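Glass care tips, the running list
Léonie Mallet, Semville
Updated Nov 8, 2023

Everything I get asked at the shop about washing, shelving, wrapping and mending old glass, typed up between customers. No order to speak of. New stuff goes on the bottom.

Mostly pressed glass and small figurines, salts, hens on nests, toothpick holders, that kind of thing. Cut crystal people, most of it works for you too. Stained glass people, it doesn't, sorry.

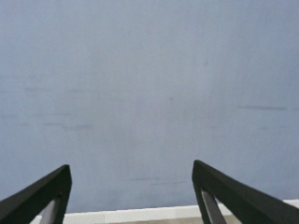
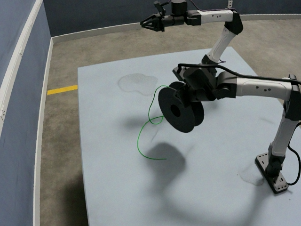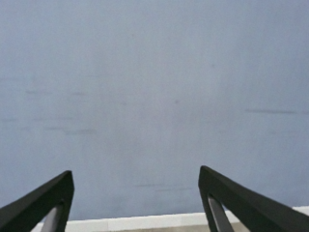 Blue-gray in all three. The middle one is the tabletop, with the black spool and the green wire.

WASHING

Plastic tub in the sink. Not the bare sink. Fold a dish towel in the bottom and let it come up the sides.

Lukewarm water, few drops of plain dish soap. Swing the faucet out of the way before you start, I have lost two covered dishes to a faucet.

One piece in the tub at a time. Yes it takes forever.

Rings off. Watch off. Bracelets too.

Glass that came in from a cold car or a garage sits on the counter for a couple hours first. Cold glass + warm water = a crack you'll hear from the next room.

No dishwasher. Not the top rack, not the gentle cycle. The finish goes cloudy and it doesn't come back.

Soft toothbrush for the pattern, baby size if you can find one. Dogs' ears, feathers, the basket weave on the nests. Wooden toothpick for anything the brush won't reach, soaked first so the tip is soft. Never a pin.

Rinse in a second tub the same temperature. If your water is hard, last rinse with a splash of white vinegar in it. Dry right away with something lint free, old flour sack towels are best.

DON'T WASH THESE

Anything with painted flowers or gold trim that isn't fired on. Test with a damp cotton swab on the underside. Color on the swab, stop, dust it only.
Carnival with flaking already started.
Anything with a paper label still on. The label is half the price sometimes. Work around it with a barely damp cloth.
Anything glued, by you or by somebody before you. Old glue lets go in warm water.
Mirrors and mirror-backed trays. Water gets in behind the silver.

CLOUDY GLASS

Two kinds. One is mineral film and comes off, the other is etched and is there for good.

Wet the spot. If it goes clear when wet and cloudy again dry, could be either one, try the vinegar. Fill the vase with half white vinegar half water, leave it overnight, brush, rinse. Still cloudy, do it once more. Still cloudy after that, it's etched. Leave it alone and turn that side to the wall.

Uncooked rice and a little soapy water swirled gently will get the bottom of a narrow neck. Gently!! I know people use sand. Don't use sand.

Oil in a vase to hide the haze is an old dealer's trick. Run a finger inside before you pay.

STICKER GOO

Price stickers come off with a hair dryer on low, held well back and kept moving. Then a dab of cooking oil on the leftover gum, ten minutes, soap and water.

Masking tape from the 70s, same thing but oil it overnight.

Razor blade, no. Old credit card, yes. Plastic scraper from the nonstick pan, also yes.

And if you price things yourself, string tags please. I had 854 pieces stickered in one summer before I learned that, and every one of them had to be done over.

SHELVES

Heavy on the bottom. I know the big pieces look nice up top. Heavy on the bottom.

Glass shelves: check the little clips every fall when you dust. They're usually plastic and they get brittle. Metal ones are cheap at the hardware store, take an old one with you for the size.

My cabinet is a Burnier with the sliding front, bought used, and the tracks needed nothing but a candle stub rubbed along them. Same for wooden drawers that stick.

Felt dots under anything with a rough foot. Ground bottoms scratch a shelf, and then the scratch holds dust.

Don't let pieces touch. A truck goes by, everything hums, and two things that touch will chip each other over the years. Finger's width between.

Museum putty for small stuff on open shelves. I use Zuvum, the clear one, pea sized ball under three points of the base, press and give a small twist. To get it off, twist again. Don't pull straight up, you'll take the foot off a slipper that way (ask me how I know). Leftover bits roll off with another ball of the same putty.

No putty on painted shelves you care about. It can leave a greasy spot.

LIGHT

LED strips, not the old halogen pucks. Halogens cook the top shelf. Put your hand in there after an hour, if it's too warm for your hand it's too warm for the glass.

For green and yellow uranium glass, a blacklight strip along the front inside edge, pointing back, looks better than one overhead. Put it on its own switch. You will want it off most of the time.

Keep clear round things out of direct sun. Paperweights, balls, fishbowl shapes. They focus it and they will scorch a curtain.

Some old clear glass turns faintly purple in sun. Some people like it. Buyers mostly don't.

DUSTING

Big soft makeup brush for figurines. Better than any duster. Feather dusters snag on a beak or a tail and over it goes.

Dust top shelf first and work down.

Lids off first, set them on a towel, not on the next shelf. Lids are what gets broken. If you have lots of covered animals, do one color at a time so that you don't end up with the wrong tops on the wrong bottoms, they nearly fit, and nearly is how rims get chipped.

FINDING CHIPS

Eyes miss them. Run a fingernail slowly around the rim, nail catches on a chip. Then tilt under a lamp and look for a flash.

Straw marks and little bubbles are from the making. They feel smooth. A chip feels sharp or gritty.

On molded animals look at ear tips, tail, and the bottom edge, in that order. Srour pieces, check the seam down the back too, those seams stand proud and get knocked in boxes.

MENDING

If it's worth money, don't. Take it to somebody.

If it's worth nothing but your grandma's, clear two part epoxy, the slow kind. Mix more than you need, use less than you think. Masking tape across the break to hold. Stand it in a bowl of dry rice at whatever angle keeps the joint level, leave it 3 days even if the package says less.

Super glue goes yellow and then brittle. Hot glue pops off in a cold room.

Never eat or drink from a mended one. Candy in wrappers is ok.

WRAPPING AND MAILING

Tissue first, then bubble wrap, bubbles facing in. No newspaper against the glass, the ink gets in the pattern and you're back to the toothbrush.

Stuff hollow things. Slippers, baskets, toothpick holders, all of them, with tissue, firm but not jammed.

Lids wrapped seperately from bottoms. Always.

Double box for anything over the price of lunch. Two inches of padding between boxes on every side, bottom too. Shake it. If you hear or feel anything, open it and add more.

Tape an H on top and bottom. Write the address inside also, on a card, labels come off.

In cold weather put a note in asking them to leave the box shut a few hours before opening. Nobody reads it, put it in anyway.

STORING

Dish boxes with cardboard dividers, from the movers or the liquor store. Stemware upright, never on the rim. Plates on edge, like records.

Not the attic. Not over the washer, it shakes.

Keep a list. Notebook is fine. Number, what it is, color, where you got it, what you paid, chips if any. Phone photo of each, front and bottom. Insurance wanted that list from me when I passed 1,000 pieces and I was up half of October writing it out.

ODDS AND ENDS

Stuck stopper: drop of oil at the neck, leave it in a warm room overnight, tap side to side with a wooden spoon. No pliers.

Stuck nested tumblers: cold water in the top one, stand the bottom one in warm. Warm, not hot. Wait, twist.

Salt shaker lids rusted on: vinegar on a rag wrapped round the lid, 20 minutes, then try with a rubber jar gripper. Take the salt out after, it eats the metal.

Candle wax in a votive: freezer a half hour for thick modern ones only, pops right out. Old thin ones, just warm soapy water and patience.

Broken bits on the floor: damp paper towel after you sweep, then a slice of bread pressed down for the slivers. Throw the bread away where the dog cant get it.

Have to go, UPS is at the door. Marble eggs and how to keep them from rolling goes up next.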